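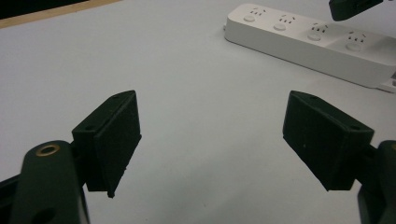
Slide 1. Standby load in small offices, Evcombe branch, 12 Oct 2019. Define terms first: standby load is the power drawn by equipment that is plugged in and doing no work. Typical sources are printers, monitors, chargers and the kitchen microwave clock. A plain white tabletop can sit over a good deal of it, as most of the cabling runs at floor level and is never metered. Pause for the wattage table.

Slide 2. Method. Plug-in meter at each outlet, readings taken after hours. Macedo office: 54 watts. Merby office: more than 200 watts, mainly the old copier. Do not compare per head, the floor areas differ.

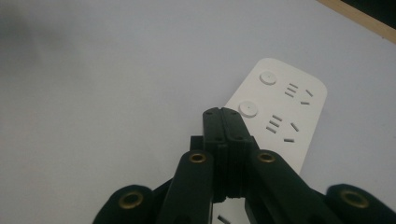 Does turning a monitor off at its own button bring the draw to zero? It falls to a small residual, and only switching off at the outlet removes that.

Slide 3. Controls. Timer on the copier circuit, colour-coded plugs for anything that must stay on (router, alarm, fridge). Label both ends of the cable. Allow 2 minutes here.

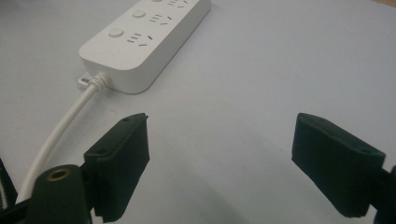
Marlene Camargo has asked that the server cupboard be left out of the totals, as its load is continuous and would hide the rest. Agreed. Revised table is on slide 4.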